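Grellen – Kit d'arrosage goutte à goutte pour potager et pots, 143 pièces

Référence : kit Prurnis
Disponibilité : en stock
Livraison en point relais ou à domicile

Description

Le kit Prurnis de la maison Grellen permet d'arroser un petit potager, une rangée de tomates ou un balcon avec beaucoup de pots. On le raccorde au robinet extérieur, on déroule le tuyau le long des plantes et on pose un goutteur au pied de chacune. L'eau arrive lentement, directement à la racine, et les feuilles restent sèches. Pour les tomates et les courgettes, qui prennent facilement le mildiou ou l'oïdium, c'est un avantage que nos clients apprécient beaucoup.

Chaque goutteur se règle à la main. On tourne le petit capuchon d'un quart de tour pour un goutte à goutte très lent, d'un tour complet pour un débit plus fort. Il est donc possible d'avoir sur la même ligne un pied de basilic et un concombre, et de donner à chacun ce qu'il demande. Pour les goutteurs les plus éloignés du robinet, il faut souvent ouvrir un peu plus le capuchon.
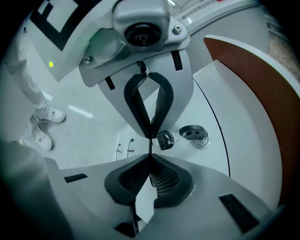 Deux doigts noirs face à face, garnis à l'intérieur d'une fine maille.

Contenu de la boîte

Tuyau principal noir, souple
Tuyau fin pour les dérivations
Goutteurs réglables sur piquet
Raccords en T, coudes et bouchons de fin de ligne
Raccord de robinet avec filtre lavable
Réducteur de pression
2 joints de rechange
Notice en français

Le programmateur n'est pas compris. Nous conseillons le modèle Tavares, vendu séparément, qui se visse entre le robinet et le filtre. Les autres programmateurs du commerce conviennent aussi, à condition que le filetage soit le même.

Installation

Comptez environ 2 heures pour un premier montage. Laissez d'abord le tuyau au soleil, il devient plus souple et se déroule sans faire de plis. Si un raccord entre mal, trempez le bout du tuyau quelques secondes dans l'eau chaude. Ne mettez ni graisse ni savon.

Avant de fermer la ligne avec le bouchon, ouvrez le robinet et laissez couler un moment, pour chasser les petits morceaux de terre entrés pendant le travail. Fermez ensuite le robinet, posez le bouchon, et réglez les goutteurs en commençant par le plus proche.

Sous un paillage de paille ou de tonte sèche, le tuyau est protégé du soleil et la terre garde mieux son humidité. Pensez quand même à soulever le paillage de temps en temps pour regarder si tous les goutteurs coulent.

Entretien et hivernage

Rincez le filtre plusieurs fois par saison, plus souvent si vous utilisez l'eau d'une cuve. Dans les régions où l'eau est calcaire, les goutteurs bouchés se démontent et se laissent une nuit dans du vinaigre blanc. Avant les gelées, videz la ligne, démontez le réducteur de pression et rangez-le à l'intérieur. Le tuyau peut rester dehors s'il est bien vide. En février, quand on prépare les premiers semis, c'est le bon moment pour vérifier les joints.

Questions fréquentes

Peut-on brancher le kit sur un récupérateur d'eau de pluie ?
Oui, si la cuve a une capacité d'au moins 500 litres et si elle est posée en hauteur. Dans ce cas, on retire le réducteur de pression.

Peut-on agrandir l'installation ?
Oui, avec les pièces de la gamme Plarnar, qui ont le même diamètre. Au-delà d'un potager moyen, il vaut mieux faire une deuxième ligne.

Le kit convient-il pour une serre ?
Oui, sans modification. Il faut seulement surveiller davantage en été.

Prix : 169 euros, TVA comprise
Fiche mise à jour le 11 septembre 2021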